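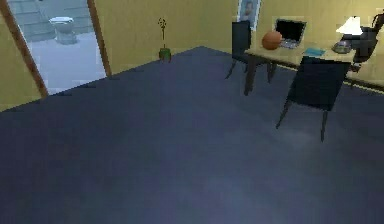 本页面最后修订于2026年4月28日。

Lanix(导航方法)

Lanix是一种用于室内移动机器人的目标物体导航方法,由德韦恩·哈尔沃森(Dwayne Halvorsen)在Lokia实验室主持开发。该方法完全在计算机渲染的住宅场景中训练,任务是让机器人在没有预先地图的情况下,根据一个物体类别名称(如“马桶”“盆栽”“笔记本电脑”)找到对应物体并停在其附近。方法名称同时用于指称其公开的程序实现。

背景

目标物体导航要求机器人在陌生房屋内自行决定搜索方向。早期做法多采用端到端强化学习,由图像直接输出动作,训练所需的步数很大,且换用另一套场景后性能下降明显。另一类做法先建立语义地图,再在地图上规划路径,对物体识别的误差较为敏感。Lanix属于后一类,主要改动在于地图中不仅记录已识别的物体,也记录门洞以及门洞另一侧可见的部分区域。

哈尔沃森在项目说明中提出,许多失败的搜索发生在机器人已经看到目标所在房间之后:门外只能看到一小块地面或墙面,规划模块将其当作普通的未知边界处理,转而去搜索距离更近的角落。页首的渲染画面即包含此类布局,铺地毯的房间一侧有敞开的门洞,门内可见浴室的浅色地面和白色马桶,房间另一侧则是桌椅和台灯。

方法

系统由3个模块组成。

感知模块对每一帧彩色图像和深度图像进行分割,将结果投影到俯视网格中。网格的每个单元保存占用状态、物体类别得分以及最近一次被观测的时间步。

门洞模块在网格中检测由两侧门框限定的可通行区段,并将其登记为节点。节点附带一个特征向量,由透过门洞观测到的地面、墙面和物体计算得出,用于估计门后房间的类型。地毯与瓷砖类地面的交界线也作为检测线索之一,在门框上部未进入视野时尤其有用。

决策模块为各个节点和未知边界打分。分数由目标类别与房间类型的共现概率、到达该处的路径长度以及该处被观测过的次数决定。共现概率取自训练场景的统计,不使用外部文本语料。选定目标点后,局部路径由快速行进法计算。

训练数据

训练使用名为Ledesma的场景集,共生成3,622条导航片段。场景中的墙面颜色、地面材质、家具位置和光照均可更换,椅子等家具的朝向也在一定范围内随机变化。渲染视角的高度和倾角同样随机化,以减轻模型对固定相机安装位置的依赖。验证场景与训练场景没有重复的户型。

结果

在Ledesma验证集上,Lanix的成功率高于不含门洞模块的对照版本,差距主要来自目标位于相邻房间的片段。目标与机器人处于同一房间时,两者的表现接近。去掉地面交界线索后,门洞检测的召回率下降,但误报也有所减少,总体成功率略低于完整版本。

失败片段中较常见的情况有以下几种:

小型物体被家具遮挡,例如放在椅背后方桌面上的书本;
墙上的装饰画或黑色屏幕被误识别为其他类别;
颜色相近的椅子相互重叠,被合并为一个物体;
机器人在细椅腿附近反复调整方向,直至超出步数上限。

实机测试

Lokia随后在Zevimport提供的一处样板公寓内进行了实机测试,共完成约20次运行。机器人采用差速底盘,搭载一台深度相机,模型参数未经重新训练。测试中门洞检测基本可用,但镜面和玻璃门造成了多次错误登记,该问题在仿真中没有出现,原因是Ledesma场景不包含反射材质。测试报告未给出与其他方法的实机对比。

局限

Lanix假定环境在一次运行期间保持静止,门的开合状态也不发生变化。关闭的门不会被登记为节点,因此目标位于关闭房间内时系统无法完成任务。地图为单层结构,不支持楼梯。此外,共现概率完全来自训练场景,遇到布局习惯不同的住宅时(如洗衣机置于厨房)搜索顺序可能不合理。

后续工作

后续版本计划加入门状态估计,并在场景集中补充反射材质。截至本页面修订时,该版本尚未发布。

参见

目标物体导航
语义地图
同时定位与地图构建
仿真到现实迁移

分类:机器人导航|机器人仿真|计算机视觉方法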